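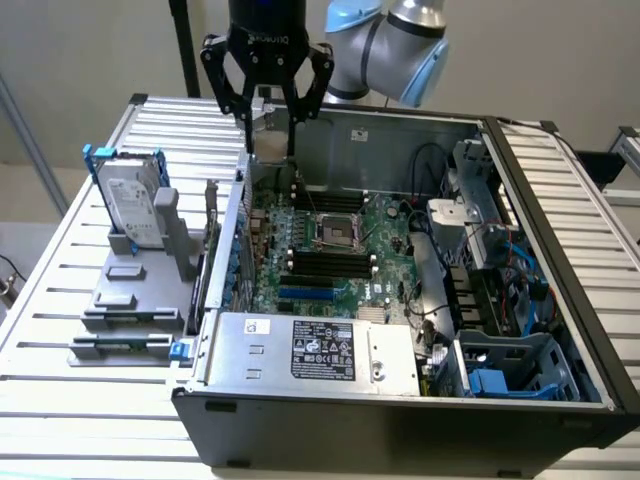 I've wanted a proper big workstation for my video editing for ages, and having watched the price of new ones climb past anything I could explain to my other half, I gave in and bought an old one as a bare tower from Okbridge. It cost me £70 with no processor and no memory, which sounds mad until you see what you do get for it. There's the black case, the motherboard, a whopping silver power supply across the front and a metal drive cage with the cables already threaded through it. Lay the thing on its side with the panel off and you can see how much room there is, with the empty socket sitting between two banks of memory slots like the middle of a sandwich. I was smitten. I'd budgeted £800 for a new machine, so anything under that felt like winning.

Home | Reviews | Bits & Builds | Second-hand | About | Contact

873 shares

First, the buying. Okbridge list their towers by condition and mine was a "B", meaning marks on the outside and everything inside tested. The marks were there all right! One long scrape down the side that goes under my desk, so I couldn't care less. Inside it was much cleaner than I'd feared. I've bought "refurbished" machines before that came with half a carpet in them, and this had a bit of dust round the edges and that was it. It was packed well too, with foam at both ends and a sheet of card over the open slots.

The weight is worth a mention. It's heavy, properly heavy, and if you live up two flights like I do then get someone to take the other end. My friend Nesma Metwally came round in the evening and we did it in three goes with a sit down on the landing.

What I like best is the way it's coloured. Blue bits are the bits you touch: a blue latch on the drive bay, a blue carrier for the hard drive, a blue tab at the front. I'd never owned a machine laid out like this and I found it really soothing, because every time I got stuck I looked for something blue and had a gentle pull at it. The drive carrier comes out with the drive in it, so you can stand it to one side while you get on with the rest. No tiny screws to lose in the carpet (I have lost so many).

Fitting the processor is the part people worry about, me included. I'd picked a used one from the same shop and it turned up in a little plastic clamshell with a handwritten sticker on it.
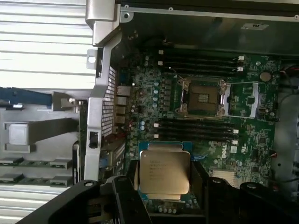 My advice is to take your time and hold it by the edges. The pins are down in the socket on this sort of board and they're tiny, so you want to be lowering the thing straight down with no sliding about. Check the little marks at the corners before you let go. There are two levers to deal with as well, and I did have a wobble over which one to close first, so I went and found the manual on my phone and propped it against a mug. Pushing the levers down takes more force than feels right. I made a noise. It was fine.

Then the paste. I used a tube of Pernumine, which I'd been given free with something else, and I wasn't impressed. It's stiff, it comes out in a lump and the cap split on the first go. It does the job, temperatures have been perfectly sensible, but next time I'll buy something nicer.

Memory went in without a fuss, apart from me putting the first two sticks in the wrong slots and getting a row of beeps. Do look up the order before you start. The slots fill in a particular pattern and I'd have saved myself most of an hour.

The bits I'm less keen on. The cables in the drive cage are a squeeze, and if you've got big hands you'll be swearing at them. The cooler wasn't included and the listing only says so right at the bottom, which I thought was a bit cheeky of Okbridge. And it isn't silent. Day to day it's a soft whoosh, but when I export a long video it gets up and lets you know.

With the processor, the memory, the cooler and a new SSD on top, the whole lot came to £318. It's been running since July and edits my footage without stuttering, which my old laptop never managed. I'd give the tower four and a half out of five, Okbridge four, and the Pernumine paste two if I'm being kind.

If you've never opened a computer before I still think you could do this, just pick a day when you're not in a rush. I'm hunting for a second graphics card next, so if anyone has fitted a long one in a case like this, do tell me whether you had to move the drive bay!

Posted by Fiona Laing in Second-hand

Share | Save | Print

14 comments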